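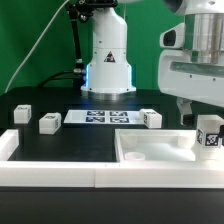

Open evening at the Flurnia workshop, 20 Oct 2018

I went to the Flurnia open evening expecting to be sold something, and in a small way I was. The flyer promised "two arms, one table, built by members," and a flyer like that usually means a lot of standing around while somebody reboots a laptop. There was some of that. There was also more real work on show than I had given them credit for, and a few claims I would like to see tested by somebody who doesn't pay dues there.

Flurnia is a shared workshop in an old print building on MacLeish Street. You go in past the bike racks, through a wood shop that smells the way they all do, and the robot people have the long room at the back. Membership is 30 dollars a month. A good share of those I met were there for the table saw and had only a vague idea what went on behind the second door.

The robot project is called Tevora. It has been running since June, and the goal, as it was put to me, is a table that sorts small parts by itself: you tip out a mess of stuff, the arms pick it over, and each thing ends up in the right tray. I have heard this pitch before from companies with a great deal more money. Nearly all of them ended up showing a video.

What Tevora has so far is cubes. White cubes with printed square markers on their faces, a black tabletop, a green backdrop behind it, and two white arms. A flat sheet with four more of the markers lies in the middle of the table, and the software uses it to work out where the table is. Then it looks for the markers on the cubes and works out where those are. I asked what happens when a part doesn't have a marker on it, as very few screws do. The answer was that this is the next stage. I wrote down "next stage" several times over the course of the evening.

To be fair to them, the markers are a sensible way to start. If you want to know whether your arm goes where you tell it, you want a target you can trust, and a printed square is about as good a target as you can get out of an office printer. My complaint is with the flyer, which says "sorts your workshop for you." It sorts cubes.

The woodwork and metalwork side of the build is where the members have done the most. They did not make the arms and don't claim to have. Those were bought secondhand, and the group wouldn't tell me the price, which I took to mean it was high. But the table, the low white border along the front and the mounting were all done in the building. The border comes in sections that butt up against each other, and I was told it took several tries to get the joints to close up. There's still a line where two of them meet. I'd leave it. It is a fence to stop a cube from rolling into your lap.

The white container on the right-hand side is where things are meant to end up. When I first got a clear view of the table there was one cube perched on its rim, the gripper hanging just behind and above, and the rest of the cubes out on the black. I mention it for anybody planning to put one of these in their own garage. A cube on the rim is neither in nor out, and I wanted to know how the software scores it. It seems there had been a long argument about this in the group. The current rule is that it counts as a miss. Good. I have seen people count it the other way.

They keep a log, and to their credit it was pinned up on the wall where anyone could read it. The best session so far had 218 picks. Of those, 28 were marked as misses. That is a better record than I expected and a worse one than the talk at the start of the evening suggested, where the word "reliable" got used freely. Try to imagine a dishwasher with those numbers. There was also no column for how often a person stepped in to move something, and when I asked, the reply was that they "mostly don't." I'd like a column.

Cables were the other thing I kept looking at. One black cable runs down the side of the back arm to a silver connector near the base, a thinner one heads off across the back of the table, and a white one comes down at a slant in front of the green. I was told the routing is temporary. Everything in my own basement is temporary too, and some of it has been that way for longer than I've owned the house. An arm that swings and a cable that hangs will meet sooner or later, and I would sort that out well before I worried about screws.

The software side goes by the name Draron and was written by members. I can't judge it. It was shown on a wall screen in small gray type, with the room lights on, and the people at the back gave up and went for coffee. What I can say is that starting it up took 3 attempts, and that no one in the group looked surprised.

Noise was lower than I had feared. Floor space was worse. The table wants clear room on all sides if you are going to be safe about it, and the group has a rule that you stay behind a taped line when the arms have power. I was glad to see the rule followed by everyone, visitors included. If you are thinking of doing this at home, measure first, then measure again with the door open.

Would I join? For the wood shop, probably. For Tevora, I'd want to come back after it has had a go at something with no markers on it, a handful of washers, say, dumped out by a stranger. I asked whether they would let me bring my own coffee can of mixed hardware next time. They said yes, with less enthusiasm than they had said other things.

Practical notes: street parking is free after six. The back room gets warm, so leave your coat in the wood shop. Coffee is by donation and the cookies were gone early. Children are allowed in as long as they stay behind the tape, and the stairs to the restroom are steep. The next open evening hadn't been set when I left, but there's a sign-up sheet by the front door.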